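Teach it on the fake one first

Wrote most of this on the bus so forgive the state of it.

My position, stated up front for the people who only read the first paragraph: anyone learning to put a computer together should spend their first hours on a dummy board. Plain plastic plate, sockets, slots, nothing that can die. Then the real thing. I have argued this at Jirden for two years and I keep losing to the same sentence, "they need to feel the real thing." Fine. They will. Later.

What happened last December. New intake, keen, nice kids mostly, and we gave every one of them a live board out of the donations cupboard on day one. By lunch we had bent pins. By three o'clock a memory stick had gone in backwards, with force, and the person doing the forcing was so scared of being slow that he leaned on it with his thumb till something cracked. He didn't come back the next week. I think about that more than I think about the board.

Because the board was nothing. A tired old thing, worth less than the coffee we drank standing over it. But it looked expensive and it was green and covered in tiny parts, and to a beginner every one of those parts says do not touch me. So they hold their hands stiff. They hover. They push too softly five times and then much too hard once. You can't learn what a slot feels like when you are frightened of the slot.

Ok-hee Ma disagrees with me and she is better at this work than I am, so let me be fair to her. Her point is that resistance matters. A real slot bites back. The latch clicks, the card rocks in one end and then the other, and a lump of plastic won't teach you that bite. She also says (she said it louder than this) that people handed a toy will treat the lesson like a toy. Both true, a bit. I've seen a guy spin a dummy plate on his finger like a basketball.

But look at what she does herself when she teaches. She starts with the card in the air, above the slot, and makes them line it up and stop. Line it up and stop. No pushing. That's a dummy lesson being taught on a real board, and the real board adds nothing to it except the chance of a bad afternoon.

Alignment first, force second. Most of the damage I see is alignment. Someone goes in at an angle, feels it catch, takes the catch for the normal stiffness, and shoves. If your hands have already done it square fifty times on something that doesn't care, the angle feels wrong before you shove. You don't have to look for it. Your wrist knows.

Also upright. Please, upright! We teach everything flat on a mat with the good lamp on, and then the first job out in the world is a tower under a desk, and the person is on their knees reaching sideways into it. Everything they learned is turned ninety degrees. Stand the practice plate up from the first day. 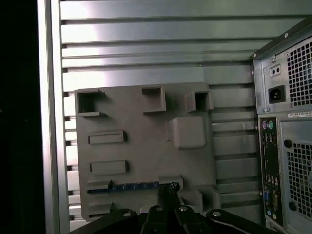
And put a real edge in it if you can. A strip of circuit board in a plastic slot gets you halfway to Ok-hee's bite and costs next to nothing. You learn where to hold it — by the edges, away from the contacts — and you learn it on a strip you could drop down a stairwell. Leave the rest crude. Beginners don't need two hundred little capacitors to look at, they need to know where the big stuff goes and which way round.

Money, since someone will ask. Seung-woo Yook got me a price of 1309 for a full set of plates, which the budget people called a lot for plastic. It is a lot for plastic. It's also less than we put into replacment parts and stand-in machines over the same stretch, if you add the hours, and we never do add the hours. The quote is still sitting in my inbox.

What I don't want is a month of it. A few hours, a day if someone's nervous. There's a version of this idea where they never leave the plastic, everybody gets a certificate for slotting a blank into a blank, and the first customer's machine is the first real one they have ever opened. That would be worse than what we do now. Ok-hee can quote me on that, she will anyway.

So two sessions on the plate, standing up. Then a dead board with teh real latches, so they get the click. Then a live one with somebody next to them who keeps their hands in their pockets. I'll run it myself in the next intake if Jirden gives me the room, and I'll bring the plates in my own bag if I have to.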